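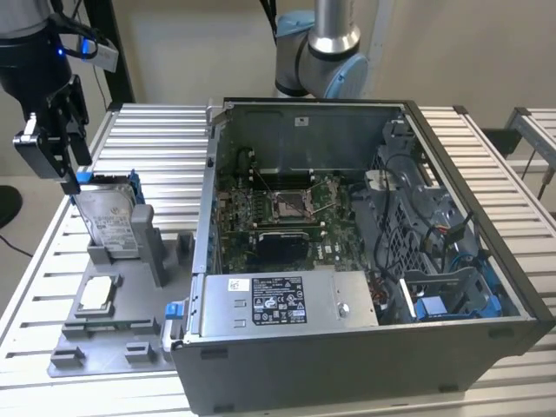 4.2 Teaching the drive task by remote control

Figure 3. The Birkden cell during a demonstration. The left gripper holds the hard drive by its top edge at the gray fixture; the open tower lies on its side on the slatted bench.

We were delighted by how much operators could teach the arm without writing a line of code! Each demonstration was given with the Jenetti hand controller, and the operator watched the bench directly (no screen, no headset). Gleice Fontes gave most of the early ones and settled quickly into a habit we later asked everyone to copy: slow down before the fingers close, pause, then grip.

The fixture matters a great deal. It keeps the drive upright and gives the processor a shallow pocket of its own, so every part has a known home and the learner can spend its effort on the grasp and the path to the case. Our first fixture had looser slots, and the policies trained on it were noticeably worse.

In total we recorded roughly 200 demonstrations from 8 operators, of which 15 were dropped for controller faults. Hand guiding, our other teaching mode, felt more natural to beginners, but their forearms kept blocking the wrist view and the finger motions came out jerky. Remote control won easily on this task, and we report both modes in Table 2.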